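3.2 Packaging and the keeping of dried foods at home

Most of the households in the Lellport survey kept at least one kind of dried vegetable, pulse or sea plant in the kitchen. Of the 451 households that returned the storage form, those living in flats tended to buy dried goods in small amounts and to leave them in the packet they came in. Those with a separate larder were more likely to move them into jars or tins. The form did not ask for a reason, but many people wrote one in the margin, and lack of shelf space was the one given most often.

We sorted the packets into two broad groups. The first covers opaque packets, including card boxes, paper bags and foil-lined sachets. The second covers clear packets, in which the food can be seen without opening the packet. Packets with a small window were placed in the second group if the window took up more than a third of the front. This rule was taken from the earlier Flulia study so that the two sets of results could be compared.

Clear packets matter for the present question in two ways. They let light reach the food, and light is known to fade the colour of dried leaves and roots. They also let people judge the food by eye. In the interviews, people who used clear packets said they looked at the contents before they looked at the date. Mixed products were harder for them to judge than single ones, as the parts differ in colour to begin with and a change in one part is easily missed (Figure 2).

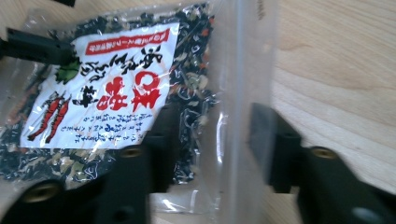

Figure 2. Dried vegetable and seaweed mix in a clear plastic pouch with a paper label.

With a mix of this type, the dark pieces show little outward change over time. The pale pieces are the ones most people said they would go by, and a yellow or brown tint was read as a sign of age. Several people told us they would still use a faded mix in soup but would not serve it in a salad. Smell was mentioned less often than colour, and texture hardly at all until the packet had been opened.

Labels were a second source of doubt. Where the writing on a packet was in a language that the household did not read, the date was sometimes taken for a batch number, or the order of day, month and year was misread. Some households dealt with this by writing the month of purchase on the packet in pen. Others relied on where the packet stood on the shelf, with newer ones placed at the back.

Once opened, packets were closed with a clip, a rubber band or a fold, and only a few were put inside a second container. The storage trial followed these habits as closely as we could manage. Packets of 500 g were opened, 30 g was taken out, and each packet was then folded over twice and clipped. All of them were kept in a closed cupboard away from the cooker, and moisture was measured each week using the Dreßler method. The February readings are given separately in Section 4, as the heating in the building was off for part of that month.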